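24 March 2021
Hajji student build, laundry task, notebook 2

Moved on to teleop recording for the basket task. Base has been parked in the same spot since the last session and the tape marks are still good, so no re-leveling. Homed both arms twice. The left shoulder reports a small offset after homing, same as before, and I left it alone.

Controller is the Mukesen board with the August firmware. The newer build is on the shared drive but the left arm stutters with it, so please don't flash it until we know why. Loop rate is set to 200 Hz on both sides. Log files go under Kovidero/laundry, one folder per session, and the folder name has to match the line in the spreadsheet. Two folders from the previous session had no matching line. I fixed one and could not work out the other, so it is parked in "unsorted".

Target for the club demo is still one full basket moved piece by piece, with no hand help. We are not close. Picking the top item is fine most of the time. Trouble starts when two pieces are tangled, or when the fingers close on one layer and drag the next one along.

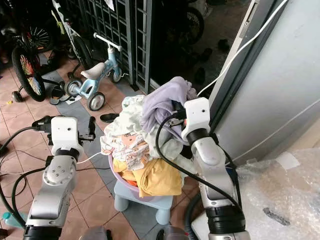

Grip settings next. I went through the close threshold on the right gripper in steps. At 463 it lets go of thin fabric as soon as the arm lifts. At 503 it holds, and the motor gets warm but stays under the cutoff. Keeping 503 for now and copying it to the left side. Thick items are less sensitive and seem happy with either number. The other thing to sort out is the approach. With the fingers pushed into the top of the pile, next to that bunched lavender cloth, part of the gripper is behind fabric and the operator is guessing. The right gripper cable also hangs in a long arc across the front of the clothes, so it needs to be tied back along the arm before we record more. Velcro is fine, leave enough slack for the wrist to turn.

Training side. The Iliditz policy was retrained overnight on everything up to the last session, 1,555 clips after filtering. Loss looks flat and normal. On the arm it reaches to the right place and then waits too long before closing – could be the pauses in our own demos. Whoever is driving, try to close as soon as you are in position. I would like to trim the idle stretches from the old clips too, but that wants a script and not an afternoon of clicking.

Tried the policy with the basket turned a quarter. It went for the old rim position and grabbed air. We need more variety in how the basket sits, and probably in the height as well.

To do:
Tie back right gripper cable
Copy threshold to left, check motor temp after a long run
Script to cut idle time
Record with basket at four angles
Ask about spare finger pads, the left pair is wearing on the inside edge
Find out what the unsorted folder is

Batteries for the foot pedal are in the top drawer. Left both arms powered down and the e-stop pressed.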